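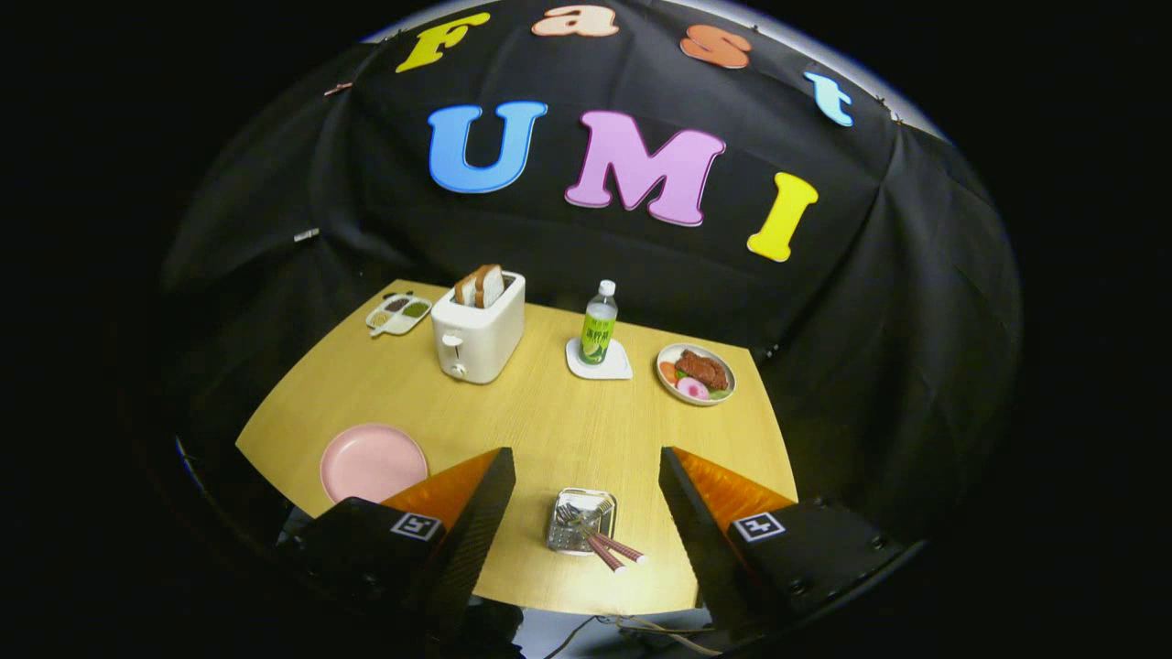

Prepaid mobile tariff table for the four carriers Jisilholm, Sundgate, Yan and Flanodlow. One row per plan per month. Prices are the list prices shown to new customers, before any store promotion.

## Files

- `plans.csv`: the main table
- `topups.csv`: data and voice top-ups, joined on `plan_id`
- `circles.csv`: short codes for the 21 service areas

All files are UTF-8, comma separated, with a header row.

## Columns in plans.csv

| column | type | notes |
|---|---|---|
| `plan_id` | text | carrier prefix plus a number |
| `carrier` | text | lower case |
| `circle` | text | see `circles.csv` |
| `month` | text | year and month, no day |
| `price` | decimal | tax included |
| `validity_days` | integer | blank if the plan has no end date |
| `data_mb` | integer | full-speed allowance only |
| `throttle_kbps` | integer | speed after the allowance is used up |
| `sim_included` | 0/1 | 1 if the SIM is free with the plan |

Prices have 2 decimal places. Sundgate lists its prices before tax, so tax has been added to match the others. The original figure is in `price_raw`.

## Known problems

- Yan changed its plan codes in December. Old and new codes are both kept, and the `replaces` column in `topups.csv` links them.
- Flanodlow sells some night packs that only count data used after midnight. These are marked `night` in `topups.csv` and should be left out of any price-per-megabyte comparison.
- Jisilholm has 2 rows per plan in border circles, one for home use and one for roaming. Filter on `roaming = 0` if you want a single price.
- USB modem bundles are not included. The hardware price was mixed in with the data price and could not be split out.

## Loading

```
import pandas as pd
plans = pd.read_csv("plans.csv", dtype={"plan_id": str, "month": str})
```

Read `plan_id` as text. Some codes start with a zero.

## Updates

New rows are added at the start of each month. Old rows are only edited to fix errors, and each fix is listed in `CHANGES.md`. To report a wrong price, open an issue with the plan ID, the circle and the month.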